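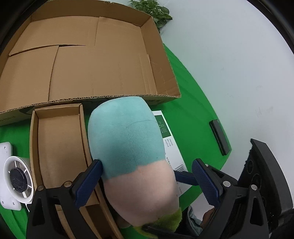 ### 4.2 Segmenting handover between two grippers

The planner described in Section 3 needs to know, at every time step, which gripper is in charge of the object. For single-gripper work this is a dull question with a dull answer, and a threshold on finger width does the job. With two grippers the threshold cheerfully reports that both are in charge, or that neither is, and the planner believes it.

Our first version inherited its contact rule from Okska, the in-house replay tool, where a grasp is declared once the finger width stops changing for 200 ms. The rule was written with rigid parts in mind. A plush toy goes on giving way under the pads long after a person would say it was held, so the width never quite settles and the grasp is declared late, if at all. Lowering the threshold made the detector fire whenever an operator paused to think. Operators pause to think rather often, and we would not wish to discourage it.

We therefore replaced the single rule with a small state machine, Clundis, that runs over both gripper streams together. It has 3 states per gripper (free, touching, holding) and one shared constraint: once an object has been picked up, at least one gripper must be holding it until a release is seen. Transitions are scored from finger width, relative pose of the two tools and a patch-level contact estimate taken from each wrist view. The most likely path is then found by dynamic programming over the whole episode. None of this is new. Most of the effort went into the contact estimate, and most of that into deciding what to do when one tool gets in the way of the other's view.

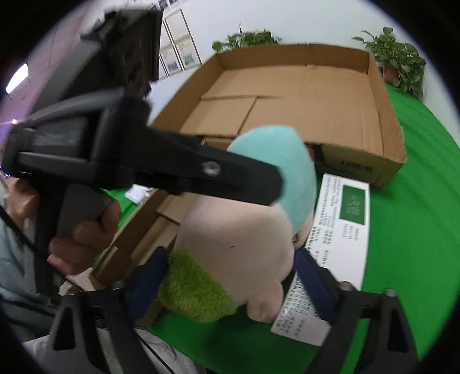 **Figure 4.** View from one gripper with the second tool crossing in front of the plush toy. The teal and beige parts remain visible on either side of the second tool's finger.

Figure 4 is typical of the trouble. The crossing finger overlaps the toy in the image, and a detector working on overlap alone labels it as contact. Whether it touches anything cannot be settled from a single view of this kind. Clundis treats such frames as missing evidence for the crossing tool and leans on relative pose until the view clears. An earlier build treated them as evidence of no contact, with the result that objects were dropped in the labels far more often than on the table.

We ran the segmenter on 1461 episodes. Gashi and Abugri labelled handover boundaries by hand, working separately, and disagreed on 79 of them. Nearly all the disputes concerned the start of touching, where soft fabric offers no obvious moment to point at. Nartey settled these under a written rule (first visible dent in the surface), which both annotators dislike equally. The disputed episodes are kept in the test set and reported on their own line, as leaving them out would flatter every method in the table, ours included.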